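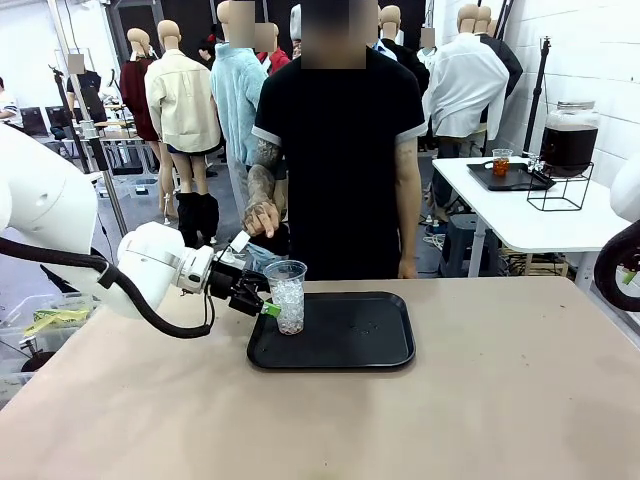
Open enrollment came early this year, and with it Pretalis, the plan comparison tool that replaces the PDF we all pretended to read. I spent two evenings with it so I could write something for this page before the window closes. My qualifications are that I have dependents, a deductible, and a grudge.

## Getting in

Pretalis wants you to make an account, then confirm the account, then make a second password for the "health profile," which has stricter rules than the first one and won't tell you what they are until you break them. It took me four tries. The old portal took one, but the old portal also thought I was born in 1900, so let's call it even.

After that comes the questionnaire. You list your doctors, your prescriptions and how often you expect to be sick next year. The last one has a slider. I set mine to "occasionally" and felt watched.

## What it does well

The side-by-side view is good. You pick up to four plans and it shows the premium, the deductible and the out-of-pocket limit in the same order every time, in type a person over 40 can read. It also works out a yearly total from the answers you gave, and you can open that total and see the math. I caught my own mistake that way (I had entered a monthly prescription as weekly, and for a minute I was a very expensive man).

The drug lookup accepts generic names and brand names, and forgives spelling. I tested the spelling part without meaning to.
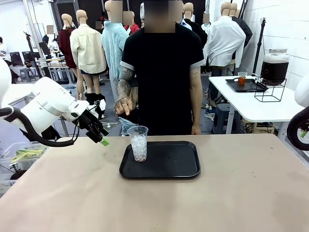
**Diltora Benefits & Payroll Team | Staff Reviews**

## What it does less well

The doctor search is where the evening went. My family doctor came up as in network on the Cloltatis Silver plan, out of network on the Cloltatis Silver Plus plan, and then in network again when I refreshed. I called her office. They said yes to both, in the tone of people who had been asked before. Call your own doctor's office before you pick anything.

There is a chat helper named Tô, who lives in a bubble in the lower right corner and covers the Continue button. I asked Tô whether physical therapy counts toward the deductible. Tô sent me a link to the page I was on. Asked again, Tô wished me good health.

Also, the session times out after roughly seven minutes of no clicking. Reading counts as no clicking. Save after each section, with the small gray link at the top – the big blue button that looks like Save is Start Over.

## Would I use it again

Yes, grudgingly. It moved me off a plan I'd kept for eight years out of pure inertia, and the new one costs less if I stay as healthy as my slider says.

Rating: a 7 out of 10 on a laptop. On a phone, the comparison table shows one plan at a time, so bring a pencil.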